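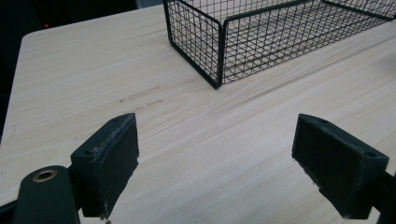 The Closano wire basket by Sirkeo is made for shelves, counters and desks. Use it for mail, napkins, fruit or cables. The black wires form a square grid, and the corners are rounded so they won't snag sleeves or bags. Holds up to 5 kg.

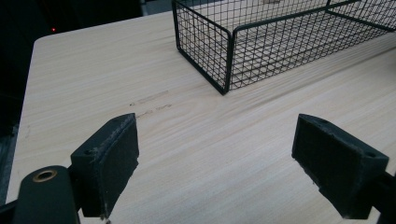
Wipe with a damp cloth and dry before use. Not for the dishwasher. Felt pads for the base are sold separately in packs of 2. Baskets ship flat on their side in a plain carton, with no assembly needed. Orders placed in September ship from our Sonari warehouse.

Contact Sirkeo | Copyright Sirkeo | Back to top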